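Kettunen opens its doors once a year, and the sign at the Ivaldale turnoff still points to the carpet warehouse that had the building before. I drove past it twice. Inside, the visitor badge came with a 13-page safety sheet, which I signed on page 13 like everybody else in line, having read page one.

I had come for the rules. My own shop is about to start collecting handling data with hand-held grippers, and Kettunen has been at it long enough to have a rulebook, a revision history for the rulebook, and a rule about who may revise it. They call it the Bendura sheet, after the building's old loading dock, where the first draft was taped to a door.
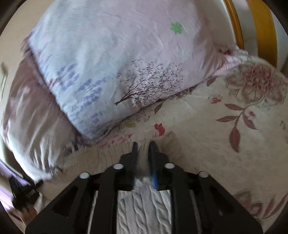

Posted by the editor, Trumetti Shop Notes
2022-10-26

Bedding gets its own chapter. Cloth is where good intentions go to die, our guide told us, and then she handed out the chapter so we could see how many of hers had.

The first rule is that a bed gets used the way it is found. Operators may not smooth the spread, square up the pillows or swap a busy print for a plain one. A man near me asked what happens if the bed is already made. Then it's made, she said, and moved on.

The second covers hands. Free hand out of the work area, sleeves above the wrist, no rings. Knitwear has a paragraph to itself, because a ring and a cable knit will find each other. The finger pads are wiped before each session and checked for lint after it, and both get initialed on a card. I looked at the cards. The initials were all in the same pen, but I am told it is a popular pen.

The third is the one I'd steal. A dropped grasp stays in the log. You mark it, you don't redo it and hope. Of the 1,690 cloth grasps they logged in February, 132 were marked as drops, and the guide seemed prouder of the 132 than of the rest. 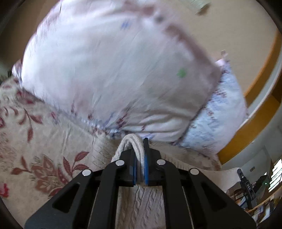
Where I part company with the sheet is privacy. The rule says to clear mail, photos and prescription bottles before starting in anyone's bedroom, which is fine, but the check is done by the same operator who is itching to start. I'd want a second person, or at least a second pass after lunch. I asked about it and was told it's on the list for the next revision. There was a list. It was long.

Storage is tidier. Each session gets a consent form number, and files without one are deleted at the end of the day, whether or not they're any good. They lost a whole morning that way last winter and kept the rule.

The tour ended at a table with coffee and a stack of 2,000 printed copies of the sheet, for what I'd guess were forty visitors. I took three. Parking is free if you get your ticket stamped at the front desk, and the front desk closes before the tour does.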